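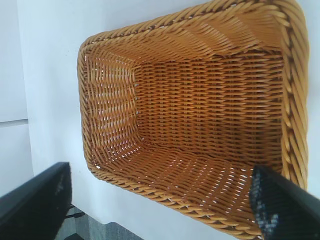

My woven basket, empty and ready for duty.

I've had a woven basket on my table for years and I treated it terribly for most of them. Crumbs in every gap, a sticky patch in one corner, a gray film of flour on the braid around the top. Then my neighbor Wai-kit Chiu, who bakes more than I do, watched me shake mine out over the sink and asked if that was all I ever did to it. Well, yes! So he walked me through his way, and I've done it like that ever since (with a few changes of my own).

You'll need a soft paintbrush, about an inch wide, an old toothbrush, two clean dish towels, a bowl of warm water and a drop of dish soap. I use the Prurnard brush from the hardware store on Faulkner Street, but any cheap one with soft bristles will do.

Start dry. Turn the basket upside down over newspaper and tap the bottom with your palm, all over, like you're burping a baby. You'll be amazed at what falls out. Then flip it up and go over the floor with the paintbrush, always along the strands. If you brush across them you just push the crumbs deeper, and sesame seeds are the worst for this. A vacuum with the brush attachment works too if yours has a low setting.
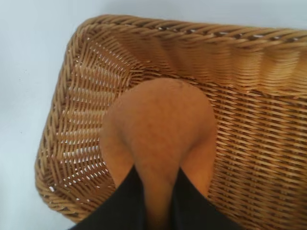
Next come the corners. Mine are rounded, so the brush gets in there pretty well, but the spot where the wall meets the floor still hangs on to things. Hold the basket up to a window and look through the side. Wherever the light doesn't come through a gap that ought to be open, poke it gently with a wooden toothpick. I do this in March when the sun comes in low across the kitchen, and I get a little carried away.

Now the wet part. Dip the toothbrush in the soapy water, shake it off hard, and work around the rim. A twisted rim like mine holds grease from people's fingers, so follow the twist with the bristles. Wipe with a damp towel, then a dry one. Don't soak it! I left my first basket in the sink overnight and the bottom never sat flat again.

Let it dry completely before any food goes back in. I prop mine on a cooling rack by the back door overnight.

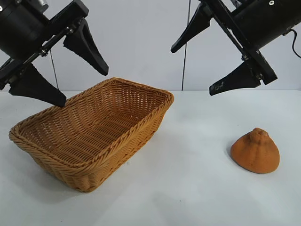 If you serve rolls in yours, lay a cloth napkin in the bottom when they're warm from the oven. It catches the crumbs and keeps steam off the weave, and you can toss it in the wash afterward. For anything cool and dry I usually skip the napkin, and then I just give the basket a quick tap and a brush after supper. The full cleaning I do every couple of months, or sooner if there's been jam.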